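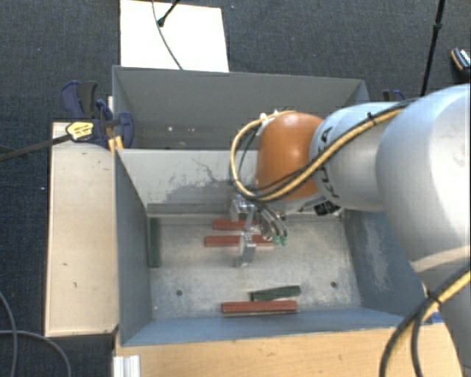

# Cell 2 notebook -- 31 Jul 2019

**Job:** bin-picking cell (KUKA arm, metal gripper with green fingertips). Cable dress at the wrist, bin position, fingertip check. Cell was stopped at cycle 2,513 since the May service.

## Why it was stopped

Two gripper faults overnight, both "no position feedback," both with the wrist turned well toward the left bin wall. Cleared on reset each time. Vavwood's controller log has them nine cycles apart. Nothing in the log for the arm itself, so I started at the connector and worked back.

## Cable dress

- Continuity on the gripper lead good with the arm parked. Rotated the wrist slowly by hand guiding and lost one conductor near the end of travel. Came back when I pushed on the connector body.
- Pulled the white connector, found one contact sitting low. Replaced the contact from the Pluremik kit, reseated, repeated the sweep five times in each direction with no dropout.
- The yellow cable had been tied too short. Gave it more slack, so it now makes a wide loop to the left of the orange joint cover. Black cables stay alongside it on the upper part.
- One tie on the upper bundle, one on the bundle down by the lower arm section. Both snug but the cables can still slide a little. Don't add a third tie at the wrist. It was the third tie that loaded the connector.
- Loop clears the bin divider at the normal approach height. It does not clear at the deep rear pick. For now the rear compartment is disabled in the Wallo job file; only the front one is live.

## Bin

Bin had walked toward the arm by almost 9 mm. Pushed it back to the pencil line, reclamped both rear corners. Checked the clamps by leaning on the front wall, no movement.

The divider is badly scuffed toward the lower middle. Old marks as far as I can tell, the entry from May already mentions them. Left alone. The floor is worn and mottled, and the vision job now and then returns a false edge on it, mostly near the two holes. Raised the minimum edge length in the job instead of repainting.

Re-taught the bin frame afterward:

| Item | Value |
|---|---|
| Approach height over floor | 343 mm |
| Test speed | 100 mm/s |
| Compartment | front only |

## Fingertips

Green tips cleaned with alcohol, left to dry, checked for play. None. The long angular finger has its own mounting screws, and these were fine at the marked torque. Fagerlund tips are still on the shelf if these start to slip, but they are slightly thicker and need the closing offset changed.

## Test blocks

Using the red and dark green blocks, five in the front compartment. Left one green against the left wall, front to back, since that pose puts the wrist closest to where the fault showed up. Test program moves in over the middle red first and takes the wall one last.

## Open

- Run the full test sequence at 100 mm/s, then at production speed. Watch the loop at the divider.
- Longer gripper lead on order. Rear compartment stays off until it is fitted.
- Copy the new bin frame to the backup job. The backup still has the May values, so don't restore from it.
- Tidy the loose gray cables on the carpet at the left before anyone moves the table.
- Add a hard stop on the bin's arm side. Clamps alone let it creep.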